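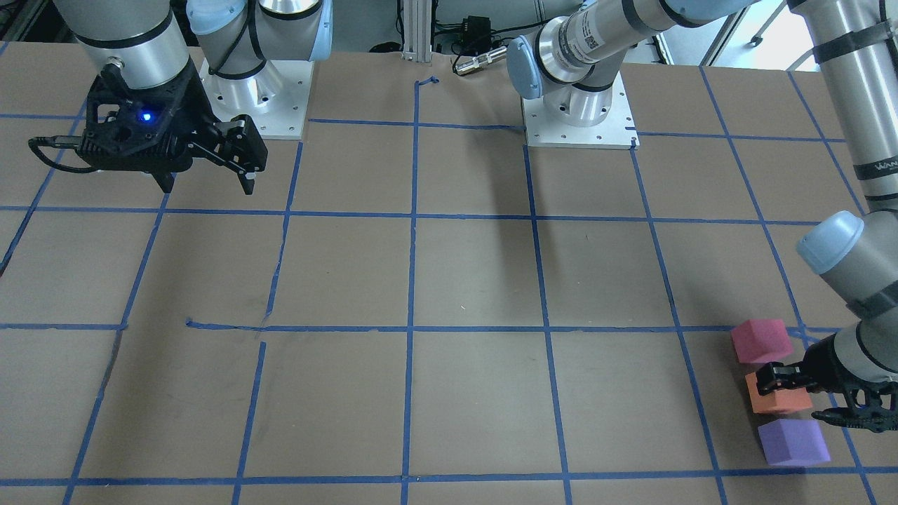 1/ Can a machine tidy up yet?

I get this question every time I say I write about robots. People mean their own house: toys on the floor, mugs on the desk, socks. My short answer is "some of it, slowly, on a table." The long answer is this thread.

2/ The job in these photos is three foam cubes on a table. Pink, orange, purple. Two arms, one gripper on each. The blue tape divides the surface into squares, so you can say where a cube is and where you want it.

A four-year-old would find this boring. It is still a fair piece of the tidying problem.

3/ What makes it easier than your living room:

Foam gives a little when you squeeze it. A cube has flat sides. The colors are nothing alike. Nothing is stacked or hiding under a couch.

Take any one of those away and the work gets harder fast. I'd take away the foam first. Try a wine glass.

4/ What stays hard even with cubes is neighbors. When you want the orange one and there's another cube right up against it, the fingers need room to go down on both sides. People solve this by nudging the other thing out of the way and don't notice they did it.
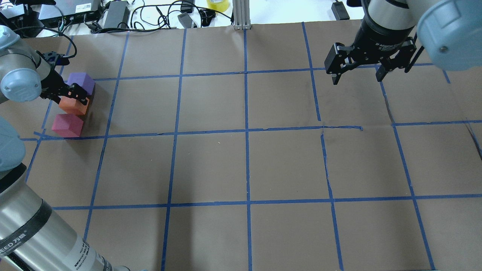
5/ Do you need two arms?

For one cube, no. For a house, I think so. Folding, opening a jar, holding a bag while you fill it. Most chores use a second hand even if it only holds something still.

In the shot before this post one gripper is down at the orange cube and the other is open over the far squares. Giving the second arm something useful to do is a big part of the work, and it gets less attention than grasping.

6/ I asked Dong-geon Seok, who spent years on packing lines, what he'd hand over first. He said sorting returned parts into bins at the Stoltadcombe shop. Same few parts every shift, same bench, same light. He would not hand over anything in a bag.

7/ His numbers from one stretch in November: 403 parts went through the bench, 2 people sorting. The parts were the dull bit. Most of their time went to the odd ones, with a bent tab or the wrong label. Any machine that stops and waits for help on those is fine with him, as long as it stops.

8/ Homes are worse than shops for this. A shop will move a bench to suit a machine. My sister will not tape squares on her kitchen floor. I asked.
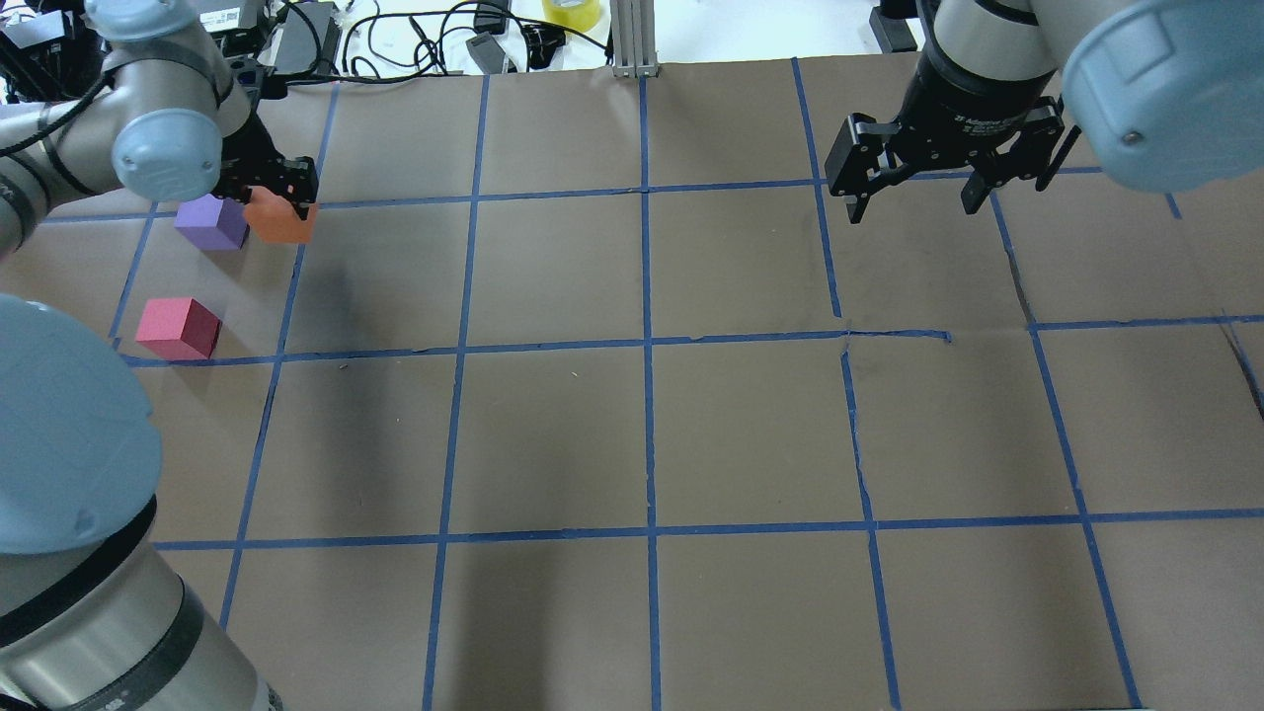

Birsen Keskin
Writer, home and shop automation

9/ Back to the cubes. Orange is between the fingers in this last one, purple is right next to it, and pink is a bit lower in the same part of the grid. This is the sort of grip I'd watch for in any demo. Picking up a lone object in open space tells you very little.

10/ Other things I'd ask when someone shows you a chore video:

Is it sped up?
How many tries did they record?
Who put the objects out?
What happens when it drops one?

If they answer the last one without changing the subject, keep talking to them.

11/ So, by chore, my own opinion as of August 6, 2026:

Vacuuming a flat floor: yes, for years now.
Sorting known parts at a bench: yes, with a person nearby.
Clearing blocks off a table: close.
Laundry, start to finish: no.
Dishes with glass in the sink: no.

12/ Murray Tuhiwai thinks I'm too gloomy on laundry and has promised me a list of reasons. I'll post it when I get it.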